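Arm bench notebook, Skuston shared workshop
Tuesday, 7:40 pm – Hafþór Lykkegaard

Rack-loading task again, with the wire rack and three bottles: dark soy sauce, cooking wine, aged vinegar. Reprinted the finger pads at 79 percent infill. Gripper closing force set to 40 in the Enthorpe config, down from 43. Speed capped at 200 mm/s for all moves near the wall.
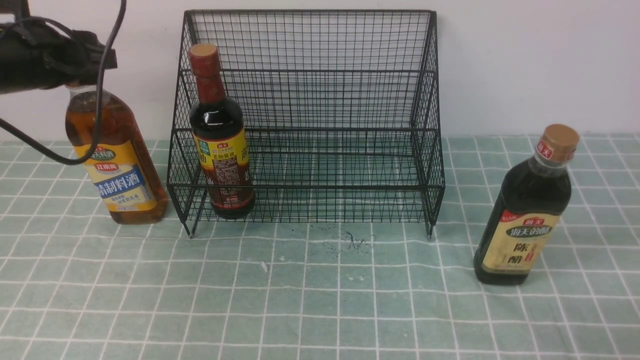
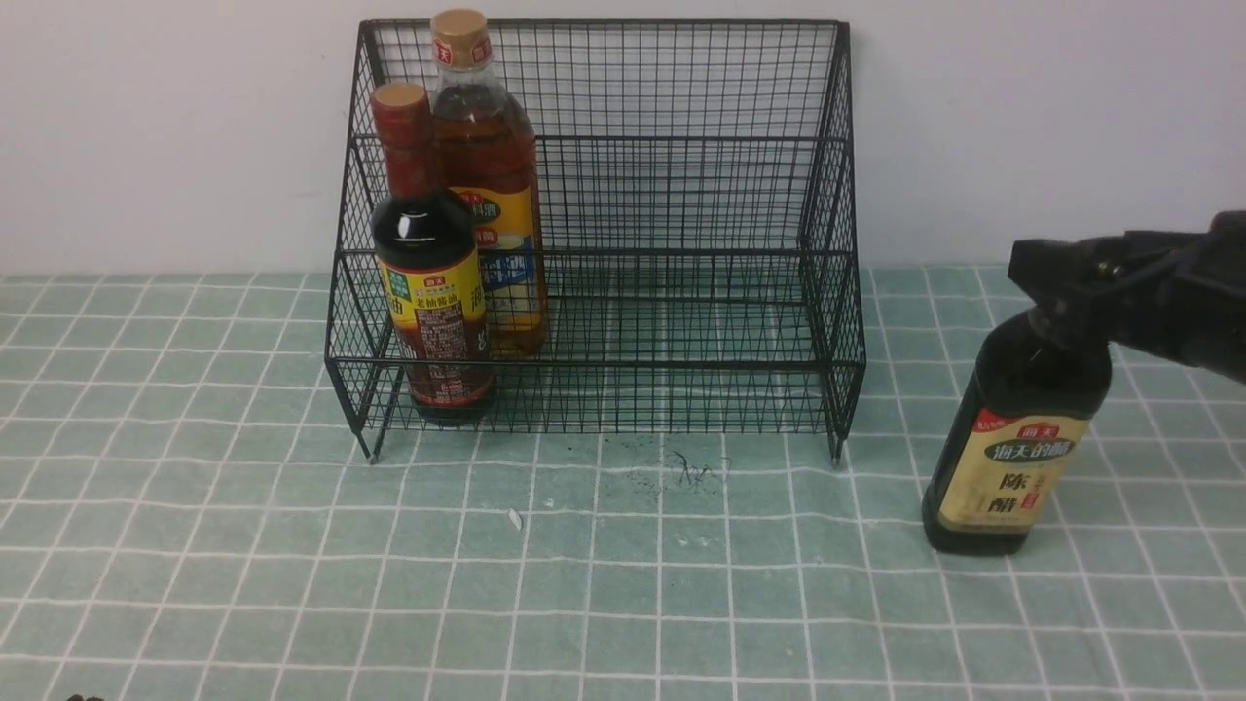
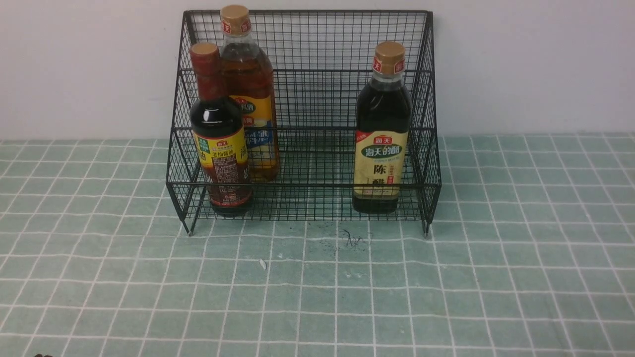 Wasamon read the draft of this entry and wrote that the force number means little without the pad thickness beside it, and that I should log the wrist angle at the moment of contact, since a tilted approach on a narrow neck will look like a force problem in the data. Fair. Adding both columns to the sheet.

Other notes:
– Cable needs a second clip at the wrist. It has too much slack when the arm is drawn back.
– Lift height must clear the front lip of the rack with the base of the bottle, so set it per bottle and stop using one value.
– Place points are still typed in by hand. The Sasaki script can read them from a file, I just haven't made the file.
– Left the old pads in the drawer under the vise.

Next: 40 runs with the order of the bottles shuffled, same force, then again at 43.

2 comments | 0 shares
Contact the workshop | Back to top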